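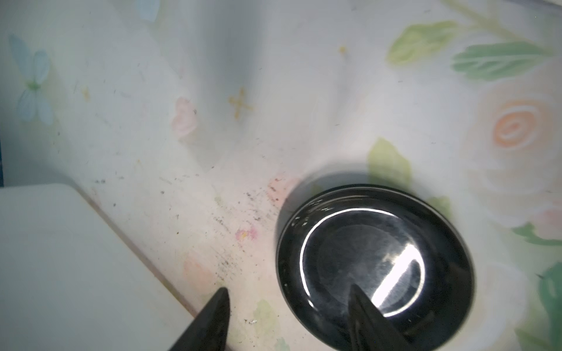 Progress report to Griet Michiels, Arrieta fund
Table arm trial, Istville, August

Hello Griet,

You asked for something short and readable this time, so I've left the spreadsheets with Lieven and will just tell you how we're getting on.

As you know, the grant is paying for us to try out the Testulik arm kit for people who have trouble with their hands, and to say at the end whether it's worth offering on loan. We've now had it going in ordinary kitchens and dining rooms, and I'm happier than I was in my last report (that one was written the evening the base clamp snapped, so please forgive the tone).

The good news first! Logged attempts stand at 700, which was the target for the whole of the first stage. Of those, 147 failed, mostly drops and near misses, and a fair few where the arm simply stopped and waited for help. Roos Van Beek has been through every one of them. Her view is that shiny dark things are still the worst. Anything round and glossy throws a bright reflection back at the wrist camera and the arm then aims a bit to one side, or comes down on top of the thing when it should be going round it. Patterned tablecloths bothered me a lot when we started, all those flowers and leaves, but the software copes with them far better than I'd feared.

The fingers are a mixed story. The narrow tips are lovely for getting in beside things on a crowded table, and people like that they don't look bulky. On smooth rims they slip. Astum sell a set of soft sleeves that fit over them and I'd like to try those before we decide anything. They come to 200 euros with postage, and I can find that in the spares line if you're content for me to move it.

Setting up takes 20 minutes now, down from most of a morning. Bevan Treloar rewrote the instructions in plain words and threw out the page of diagrams, and Godelieve Timmermans managed the whole thing at home with only the phone for help. She did say the emergency stop is too stiff for her, and I agree with her. I've written to Testulik and asked for a larger button. No answer yet, I'll chase.

Things I'm less pleased with: the charger runs hot, the carry case is far too heavy for one person, and the spoken messages are only in a rather bossy voice that everybody turns off on the first day.

Next up is the second stage, with longer loans and fewer visits from us. I'd still keep our verdict on the kit open until the sleeves have been tried. Could you let me know about moving the money by the end of the month? Lieven can send the full log whenever you want it.

All the best from the Istville lot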